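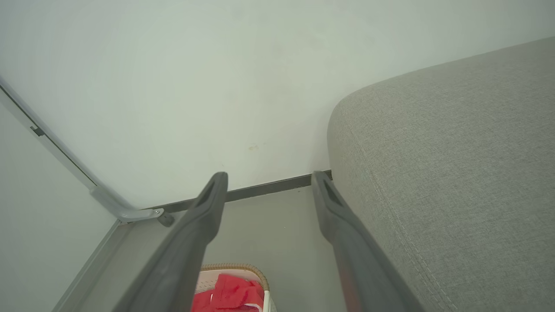
Tinorar: wrist-camera laundry pickup, release 2

Hi! I put this dataset together with Lok-yiu Hsu over one long spring, and this file is my attempt to write down everything people keep emailing me about. If you only want to train something, skip to "Loading it". If you want to know why your success rate is lower than ours, read the whole thing, sorry.

What's in it

325 demonstrations of a two-finger gripper taking cloth out of a basket and dropping it somewhere else. All of it was teleoperated, all of it in furnished rooms, and the only camera is the small one on the wrist. No overhead view, no depth. We had depth in release 1 and it made the files huge and our policy slightly worse, so out it went.

Each demo has the wrist video, gripper opening, end-effector pose, a text instruction and a success flag. The flag was set by whoever was driving. Fulgencio Quintero later rewatched every one of them and changed 12, mostly cases where the cloth came out but took a second piece along for the ride. Those are marked "relabeled" in the notes column so you can put them back if you disagree with him (I disagree on two).

The idea we were testing

Most of the grasping methods I tried before this pick a point on the cloth and go there. That works great on a table. In a basket the rim gets in the way, the fingers hide a lot of what's left, and the point you picked has moved by the time you arrive. So instead of one point we predict a short stretch of motion, look again, throw away the second half and predict a new stretch. Kerstin Rønning calls this "nibbling" and the name has stuck in the code, so if you see nibble_len in the config, that's the number of steps kept before looking again.

The other piece is a warm-up phase. The policy first learns to guess the gripper opening from the picture alone, with no cloth goal at all. It sounds silly! But the fingers are in view pretty much all the time, and I think it helps the network stop treating them as part of the room. I can't prove that. What I can say is that removing the warm-up cost us grasps on every single seed.

How well it works

We ran 405 test grasps, split between rooms the policy had trained in and rooms it hadn't. In the old rooms it got the cloth out on almost 37 more attempts than the point-picking baseline did. In new rooms the gap shrank and on one set of seeds it vanished. I'd call the method useful and not solved. Per-room tables are in results/, including the ugly ones.

Things that go wrong a lot:

Thin cloth lying flat on the bottom. The fingers pinch, close on nothing, and the policy happily lifts anyway.
Rim contact. It will sometimes push the whole basket along the floor while trying to get a better angle. Kind of charming the first time.
Cloth close in color to the basket. Bright stuff against a pale basket is the easy case, and we have too much of it.
Late afternoon light. Marisol Cortés collected most of the evening sessions and her demos are the ones I'd hold out if you want a hard test split.

Loading it

Unzip everything into one folder and run prepare.py with the folder path. It writes an index file and complains if anything is missing. Then train.py --config nibble_base gives you the model from the results tables. On our machine that's an overnight job. If you start it on a Wednesday at 5 p.m. you can look at curves with your coffee.

Frames are stored as the camera gave them, fingers included. Please don't crop the bottom of the picture off before training. Two groups did that with release 1 and then asked me why the warm-up phase didn't do anything.

Text instructions are short and messy because people typed them between demos. "get the red one", "take cloth out", "same again". I fixed spelling only where it was unreadable.

Known problems

Gripper opening drifts a little in the Berach sessions, the encoder needed a reset and I didn't notice until the week was over. There's a correction in prepare.py, on by default.
Time stamps in the first Zoltero batch are one frame late. Not corrected. Harmless for our method, maybe not for yours.
Rooms are all fairly tidy. Soledad Montes has been nagging me to collect in messier ones and she's right, that's release 3.

Using it

Free for research, just cite the card. For anything you plan to sell, write to me first. Bug reports go in the issue tracker, and please attach the demo number, otherwise I end up scrubbing through video all evening.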